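From: Dirk Timmermans
To: household-automation list
Subject: Re: [household-automation] Cloth handling and the July report

Dear members,

Thank you for the comments received since Sunday. I reply to the message from the Sellwood office, quoted in part below, on behalf of the working group at Kellwood. The two views that follow show the table task under discussion, with a white cloth on the tabletop and an arm to either side.
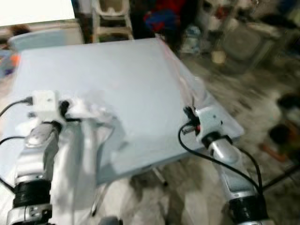
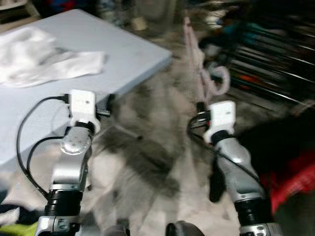 1. The earlier message

> The draft states that two-arm systems are "approaching readiness" for
> domestic laundry and table clearing. Our members ask what this wording
> rests on. A household will not accept a machine that must be watched
> while it works. We would also like to know whether the trials took
> place in tidy rooms. Most of the homes we deal with have things on the
> floor, and many have animals.
>
> Please state how many attempts were made, and how many were finished
> without a person stepping in.
>
> Ofori, for the Sellwood office

2. Number of attempts

The group logged 3672 attempts at cloth tasks. Of these, 826 were finished without a person stepping in. An attempt was counted as finished only when the cloth had been picked up, folded once and left flat on the table. Attempts stopped by the operator for any reason were counted as not finished, including those stopped for safety.

We accept that these figures do not support the words "approaching readiness." The sentence will be withdrawn. The revised draft will say that the machines can complete parts of the task and that constant supervision is still required.

3. Condition of the rooms

The rooms were not cleared to a common standard. Items on the floor were left where they were, and one of the pictures includes a gray cat between the two arms. The group agrees with Sellwood that animals should have a section of their own in the report. The present draft gives them a single footnote.

4. Shop-floor work

The Gastitz members asked whether the same arms do better in a workshop. They do, within limits. Stiff parts that arrive in the same position each time are much easier to handle than cloth. In the sorting trial, 345 parts were placed and 13 had to be placed again by hand. These results should not be read across to housework, and the two tables will be printed on separate pages.

5. Next steps

Corrections to the draft should be sent to the list and not to individual authors. Members who hold their own records of cloth tasks are asked to state how they define a finished attempt, as the present returns differ on this point and cannot be combined.

The wording of the section on animals remains open. Sellwood is invited to submit a first text.

Yours sincerely,

Dirk Timmermans
Kellwood working group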